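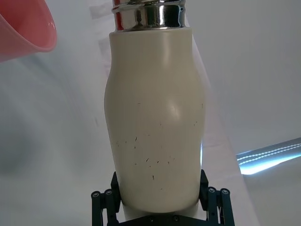
LOCAL NEWS

Scuffed bottles to get second go at Plesholm counter

26 June 2019
By the Iltville news team

Old insulated drinks bottles, the metal-necked sort that every other person at the bus station seems to carry, are to be taken in and passed on again at a new counter in Plesholm. Opens this week. Free to drop off, small charge to take one away.

The counter is at the back of Gökçe, the household shop on the corner by the Plesholm stop, and it's being run together with the Samex reuse depot in Iltville. The depot has had bottles coming in with general kitchen stuff for ages and until now most of them went for scrap. Too marked to sell, was the thinking. Staff there now say the thinking was wrong.

The depot took in 2,003 bottles in the year to February. Hardly any of them leaked. What was wrong with them was mostly the outside: scratches, dark specks, a bit of a dent at the base, a lid that had gone missing in somebody's car. The inside was often as good as the day it was bought.

Cream and off-white ones are the worst for it. They show everything. A typical one is tall, matt, with a bit of a curve to the body and a shiny silver collar at the neck, and then down the lower half a scatter of little dark dots and short dashes. Some of that is dirt and comes off with warm water and a soft cloth. Some of it is scuffing and doesn't. The shop is going to sell them either way, with the marks left on, and says it won't be painting over or putting stickers on to hide them.

"People ask if it's dirty. We say we've scrubbed it, it's just been about a bit," the shop said in a short statement sent to us this morning. It added that a dark blue bottle with the same knocks would go off the shelf the same day, and that it would like to see the pale ones go as quickly.

Each bottle gets looked over first at the depot. Lid off, seals out, everything soaked, then it is filled with hot water and left to stand with the lid on. If the outside gets warm it has lost its insulation and is put aside for the metal merchant. If it stays cool it goes through. Bottles with flaking on the inside are not passed on at all, and neither is anything that has had fuel or cleaning fluid in it, so please dont bring those. Take them to the tip.

The trial run was held over six weeks in the spring, with no sign outside and only a handwritten card on the till. It did better than expected. Lids are the snag — there are far more bottle bodies than lids to fit them, and makers rarely use the same thread. The depot is asking for odd lids as well, even cracked ones, as the rubber ring can sometimes be saved.

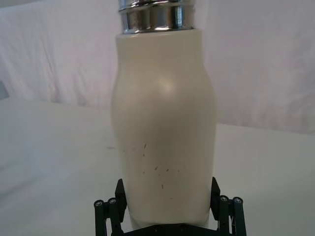
Plain bottles are the easiest to rehome, the shop reckons. No club badge, no firm's name, nothing printed. The ones with a company logo on tend to sit there, unless it's a company somebody likes. Bottles with a name scratched or written on will be kept back for a while in case the owner turns up, and a list will be pinned by the door. Worth a look if you left one on the Iltville bus over the winter.

Prices haven't been fixed for every size but the shop says the dearest will be less than a new one from its own shelves, and the most marked will be cheaper still. Bottles without a lid can be had for whatever you want to put in the tin. Several have already gone as vases. One regular has asked for a tall one for wooden spoons.

Anyone bringing a bottle in is asked to empty it and leave the lid off to air beforehand. Old milk has been the depot's least favourite find so far. A rinse is enough, the proper cleaning is done there.

There are 19 drop-off points in all, most of them in Iltville itself: the library, both swimming pool entrances, the school offices that have agreed to it and the depot gate. Look for the grey crate. In Plesholm there's only the shop for now, though the surgery has been asked and is thinking it over. Crates are emptied weekly and the depot would rather nobody left bottles on the ground next to a full one, they roll.

If it goes well the same counter could take lunch tins and flasks from the autumn. No decision on that yet. The depot wants to see how much shelf the bottles take up frist, and the shop would need to move its paint somewhere else.

Opening hours for the counter are the same as for the shop, closed over lunch. Cash only until the new card reader comes.

Got a view on this, or an odd lid going spare? Write to us and we'll pass it along. The depot can also be reached at the gate during working hours, but not by phone at the moment as the line is down.

Iltville > News > Local > Plesholm

Contact the newsroom | © Iltville news, all rights reserved | Back to top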